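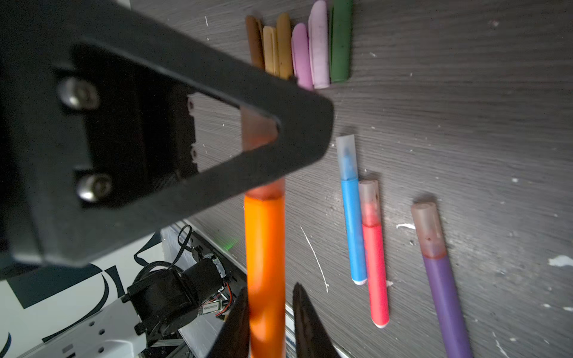 The packing room at Gagnon Art Supply used to go quiet only at lunch. Lise Kowalchuk remembers two long benches of people filling classroom kits by hand, the radio up, somebody's birthday slab going soft on the filing cabinet. She has worked there for 21 years, and when I visited on a drizzly morning she made me a cup of tea before she'd let me ask a single thing about the robots.

The robots came in July. There are two arms, put in by a small outfit called Lilatix, and their job is the one that used to wear out everybody's wrists: picking up markers and chalk and setting them in the right slots of a school kit. It sounds like nothing much until you've done it all day (Lise had a go at showing me, and I was hopeless within minutes). A marker is a friendly sort of shape, she says, smooth and much the same from end to end. Chalk is a different animal. A worn stick is shorter than its neighbour and rounder at the tip, and if you squeeze it like a marker you're left with two sticks and a puff of dust.

So a good part of the working day now goes to teaching. Lise and her workmates lay out colours on a tabletop, run the arm through a pick, and tell the software, Clustent, whether they liked what it did. She was given 20 hours of training and reckons she learned more in the week after, when she was left alone with it and allowed to swear.

"I thought I'd be minding a machine," she told me. "Some days it's more like having the work experience kid back. You show it the orange one, you show it again, and then you move the orange one over a bit and see if it was listening."

The arms still can't match her for speed. On a good shift the pair of them turn out 162 kits, and an experienced packer could once manage roughly that alone. But the arms don't go home with their hands in a bowl of warm water, and that matters a great deal in a room where plenty of people are past 49 and have been at the bench since they left school.

It hasn't all been cheerful. Two casual positions weren't filled again after winter, and Lise doesn't pretend she's easy about that. She misses the talk as well. Teaching takes concentration, and the radio is down low now, or off. The company has promised there'll be no forced redundancies while its contract with Covero, the school supplier that takes most of the kits, is running. After that, she says, she'll want it in writing.

Before I left she sent me to the scrap tub for a handful of broken chalk to take home for my kids. They've done the whole driveway.

Print this article
E-mail this article to a friend

READER COMMENTS

Marg from the coast: Packed kits for three summers as a student and my thumbs have never forgiven me. Good on Lise for asking for it in writing.

DT: What happened to the two casuals? I'd have liked to hear from them too.

Old Chalkie: Taught primary for years and never knew a person was putting those boxes together. Lovely read, thank you!

RELATED STORIES

The night shift at the bakery that never closes
Learning to drive a forklift at sixty
Who fixes the robots? A day on the road with a service tech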